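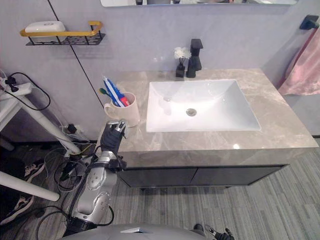
1 min read

June, bench notes, guest water trial, Prullomport guesthouses

Meters went on at both properties at 7:40. Bodik logger on the annex feed, Perkus on the main house. Both set to log pulses at one-minute intervals. Clocks synced before leaving the plant room.

Bodik needed its pulse factor changed from 1,000 to 2,000 per cubic meter. It shipped with the wrong default, so discard anything before 8:15. Raw file kept, flagged in the header.

First full night at the annex: 700 liters, 2 rooms let. Higher than the booking model predicts, even with linen done off site. Overnight flow never dropped to zero between 1:00 and 4:00 - leak or a running cistern. Shafiq Miah to dye test the cisterns before we touch the logger again.

Main house data looks clean. Short draws in the morning, long ones after 18:00 when the walking groups get back.

Towel card wording: Märta Bråten wants version B in the annex only, main house as control. Agreed, but the leak has to be fixed first or the comparison is useless.

Isaksson flow restrictors still in the box. Do not fit until the baseline is finished.

Open: does the occupancy export count day guests? Ask the front desk.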